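Ata da reunião de fevereiro – grupo de mobiliário, sala 213

Início às 15h.

1. Gaveteiro Addo. A Fusurside insiste que o móvel serve para guardar o material pequeno das bancadas. O grupo tem dúvidas: duas gavetas é pouco, e a ficha da Dremell fala em "grande capacidade" sem indicar uma única medida interna. Pedida a ficha completa.

2. Preço. Proposta 3476, sessenta unidades. Ninguém percebeu de onde vem o desconto anunciado. Não se aprova sem segundo orçamento (Clindow).

3. Puxadores. Os escuros, em barra, agradaram a parte do grupo. Ficou registado que "agradar" não é critério de compra.
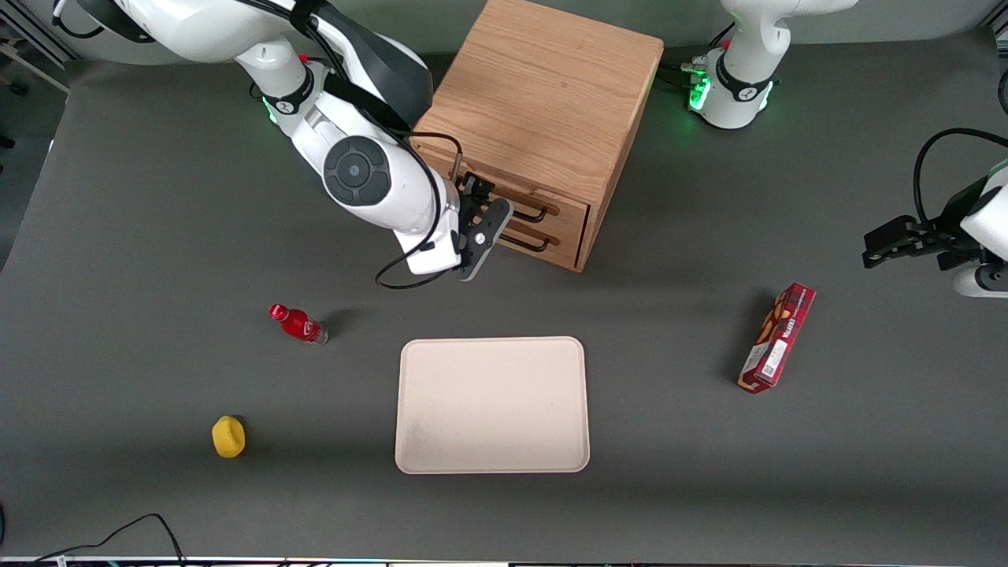

Anexo 1. Gaveteiro de madeira, duas gavetas, puxadores escuros.

4. Decisão adiada para a próxima reunião.

Encerrada às 16h10.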